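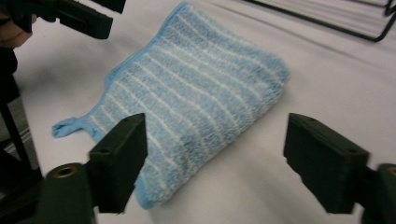 7. Textile folding routine

7.1 Scope and present limits

The folding routine handles flat household textiles on a plain, level worktop. It is supplied with software release 2 of the Skusteo two-arm controller and replaces the trial routine described in earlier issues of this manual. Terry and microfibre articles remain the harder class. A striped towel with a contrasting binding and a hanging loop, lying folded at an angle to the table, presents the routine with a thick rounded fold on one side and a thin hem on the other, and the two need different grip heights. The loop may also be taken for a corner. Operators should read 7.4 before running articles of this type.

The routine does not sort laundry, judge whether an article is clean or dry, or put folded articles away. It should not be scheduled as a replacement for a person. In the Skodov trial, 3268 folds were attempted over one month and an attendant was present throughout. Mean time per hand towel was 53 seconds. A practised adult does the same job in a few seconds.

7.2 Before you start

1. Clear the worktop within reach of both arms. Racks and stands may stay at the far edge if they are entered in the obstacle map (see 5.3).
2. Wipe the worktop and let it dry.
3. Check the gripper fingers for lint. Remove any with a dry brush.
4. Switch on the overhead light at least ten minutes before calibration.
5. Confirm that the emergency stop releases and resets.

Note: Strong side light puts long soft shadows on a pale surface. The edge finder may follow a shadow instead of a hem. Diffuse the light or draw the blind.

7.3 Setting the grip height

1. Lay a single thickness of the article on the worktop.
2. Select Textile > Height > Single.
3. Lower the right arm by hand until the finger tips just touch the pile. Press Store.
4. Fold the article once and smooth it from the fold outwards.
5. Select Textile > Height > Double and repeat step 3 on the folded edge.
6. Repeat steps 1 to 5 for the left arm. Heights are not shared between arms.
7. Save the pair under a name of up to 12 characters.

The controller rejects a pair if the double height is lower than the single height. The usual cause is pile crushed by hand pressure at step 5. Lift the article, shake it out and lay it down again.

Caution: Arms are free to move during hand guiding. Hold the arm by the base of the gripper and keep your fingers clear of the jaws. Do not guide both arms at once.

7.4 Bindings, loops and labels

Corners are found by following the outer edge of the article. Anything that sticks out from the edge can produce a false corner.

1. Turn the article so that the loop lies on the side away from the first grip.
2. Flatten the loop if it is twisted.
3. Select Textile > Edge > Ignore tabs.
4. Run Find corners and check the result on the screen.
5. If a marker sits on the loop, drag it to the true corner and press Accept.

Sewn labels are treated in the same way. Long fringes are not supported.

Note: Ignore tabs also hides small corners. Switch it off for face cloths and napkins.

7.5 Running a fold

1. Place the article and stand outside the marked area.
2. Select the saved height pair.
3. Set the speed to Low for the first run of any new article.
4. Press Start. Both jaws open fully before the arms descend.
5. Watch the lift. If only one corner rises, press Pause.
6. When the arms have withdrawn, remove the article by hand.

Caution: Do not reach in to straighten an article while the arms are powered. Press Pause and wait for the steady amber lamp.

7.6 Fault codes

F21 No edge found. The article and worktop are too similar in colour, or the article is bunched. Lay it out again.

F24 Grip lost. The fingers closed on pile without reaching the backing. Lower the stored height by 1 mm and retry.

F26 Extra layer gripped. Raise the stored height by 1 mm. If the fault persists on thick folds, fold by hand.

F107 Arm separation too small. The article is narrower than the minimum for two-arm work. Use the single-arm routine in section 8.

Three faults in succession stop the routine and lock the Start key. An attendant must clear the lock at the panel. It cannot be cleared remotely.

7.7 Records

Keep the fold log for each saved height pair. Service requests about grip faults should be sent to Ingrid Begay at the Stuvisholm office with the log, the pair name and a sample of the article. Samples are not returned.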